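Cardboard box

A cardboard box is a container made from paper-based board, used mainly for packing, moving and storing goods. Most are made of corrugated board, in which a wavy inner sheet is glued between two flat ones. The board is cut, creased and delivered flat.

Boxes are often kept after delivery and used again in the home, for clothes, toys or papers. 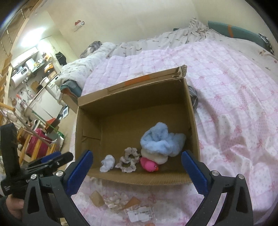 Closing and sealing

The common slotted box has four flaps at the top and four at the base. The long flaps fold over the short ones and are held with tape, glue or staples. Damp weakens the board, and a box stored on a cold floor may lose much of its stacking strength.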